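Interior Spaces and Building Use
Week 6 handout: Mezzanines, open edges and railings
Course lead: Lacey Bickerstaff

Read this before the site walk. It covers the same ground as the lecture, with the plan sketches left out. Bring a tape measure, a pencil and the blank survey sheet.

1. What a mezzanine does

A mezzanine is an upper level that covers only part of the floor below. The rest stays open, so people upstairs and people downstairs share the same air, light and noise. Small offices and workshops like the arrangement because it adds desk space without closing in the room.

The cost is the open edge. Every foot of it needs a barrier, and the barrier takes up floor on the upper level. When you draw the plan, mark the edge first and place the furniture after. Students who do it the other way usually end up with a chair that can't be pushed back.

2. Parts of a railing

Use these terms on your survey sheet.

Handrail: the top member, the part a hand rests on.
Post: the upright that carries the load down to the floor. End and corner posts are often heavier than the ones between.
Infill: whatever closes the space under the handrail. It may be bars, glass, mesh or solid panel.
Bottom rail: the low member that holds the infill, where there is one.

Horizontal infill leaves a clear view to the level below and looks light in a photograph. It can also be climbed, and many designers avoid it where children are expected. Check the local code before you recommend either type. The rules differ for homes, offices and public buildings, and the date of construction can matter too. 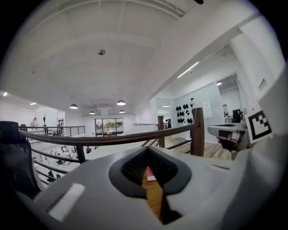

Height is measured from the finished floor to the top of the handrail. Take it in at least 3 places along each run, and write down all the readings, even when they agree. Floors on upper levels are often out of true. For the drawing exercise we use a height of 900 mm for the stair rail in the Lalholm plan. That figure belongs to the exercise and is not a rule to carry over to other buildings.

3. Furniture near the edge

Chairs on casters need room to roll. Leave a clear strip between the back of a chair and the railing, wide enough for a person to walk through while someone is seated. Tall, narrow pieces such as coat stands should be kept where they can't tip over the rail.

Loose items are the other problem. A pen or a cup left on an upper floor near an open railing can end up on a desk below. Barry Holroyd will talk about toe boards in the second half of the session, so leave space in your notes for that.

4. Light and sound

A big window on the end wall will light both levels if the opening between them is generous. Note which way it faces and what is outside – trees and paving give very different light at noon. Sound travels just as freely. Phone calls made upstairs are heard at the desks below.

For next week

Complete the survey sheet for one open edge in a building you can visit. Add a written note of no more than 200 words on how the furniture is placed around it.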